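Fovthorpe Gripper Trials

The Fovthorpe Gripper Trials are a long-running series of side-by-side tests of robot grippers, held at the Fovthorpe workshop and best known for their patient attention to everyday household surfaces. The series began as a friendly disagreement over two sets of fingers, the Mavesitz and the Esent, and grew over the years into something a good deal larger, with its own rulebook and a shelf of well-thumbed logbooks.

Method

Each gripper is fitted to the same arm, a Villa, and run through 20 tasks with the same controller settings. The tasks are homely ones: lifting a spoon, pinching the hem of a sweater, turning over a coin, and so on. A full run comes to 400 attempts, and a gripper must manage 65 percent of them to be listed as passed - a mark that seemed generous at first and has since humbled quite a few promising designs. The published log, last revised on 10/15/20, holds 1,582 entries, many of them with lovely rambling notes in the margin.

Wrist camera

All runs are recorded from a small camera at the wrist, which was moved twice before everybody was happy with it. The present mount looks out along the fingers, so that a reviewer can follow the tips all the way to the work.
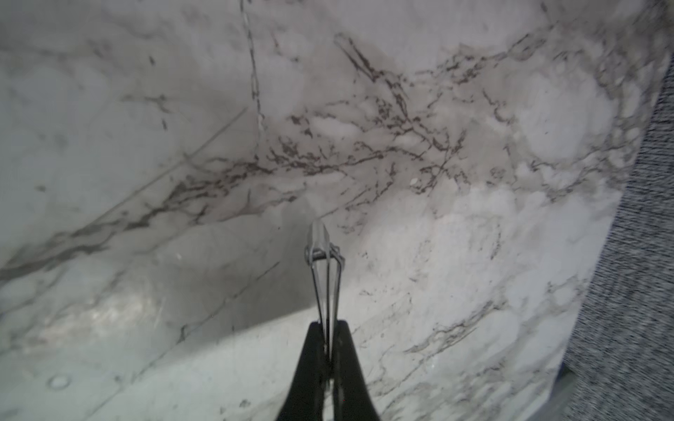
Thin metal extensions were added to the rulebook in September, after a good many requests from people who wanted to reach into places where plain fingers are simply too wide. They are judged separately from bare fingers, and reviewers are asked to take their time over them. On veined white marble, for instance, the slim silver rods stand out well enough against the pale stone, but the pointed tip ends just under a thick web of dark veins, and judging whether it is touching the slab or only hovering takes a careful eye. For this reason contact is scored from the arm's force readings, with the camera view kept as a second opinion.

See also

Villa arm
Fingertip extensions
Wrist-mounted cameras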